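Ticket: Wundatow cell, towel fold demo for open day
Status: open, waiting on part
Reported by: Preltura demo desk

Fold demo dropped out twice before the first group came round. Arm goes down on the striped towel, closes, lifts with nothing. Visitors from Achterberg due after lunch so need somthing running by then.

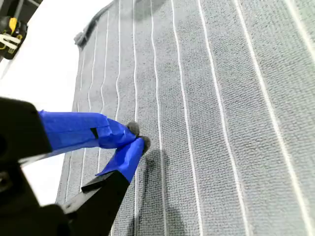

Fingertips down on the grey towel, between two stripes.

Tried so far:

- re-homed, no change
- close force up from 500 to 900 - grips, but drags the whole cloth sideways
- approach height down 4 mm, better
- restarted Lutov controller, lost the saved poses, reloaded from backup

Then ran the fingers on their own over the bare table, open and close, no cloth.
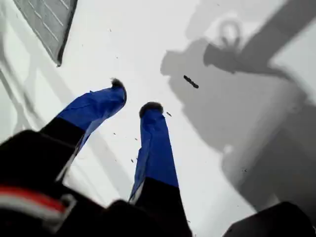 Left side lagging the right on close. Not much but you can hear it. Swapped the two motor leads over and the lag stayed on the left, so not the lead. Log shows 19 timeouts, all same joint. Put the speed down to half for the afternoon and told the desk to keep the talk going longer between folds.

Second group got nearly a full run. One corner missed, they clapped anyway. Kids' questions were mostly about whether it does socks.

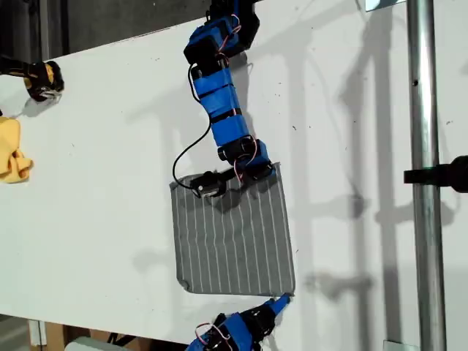
*Page last changed: 7/16/24*

Still to do:

- new motor for left finger, ordered, no date yet
- put speed back up once fitted
- save poses somewhere that survives a restart!!
- check the lights, tracking went funny when the blinds were opend

Don't close this till it has done a whole morning at full speed. Next open day is November.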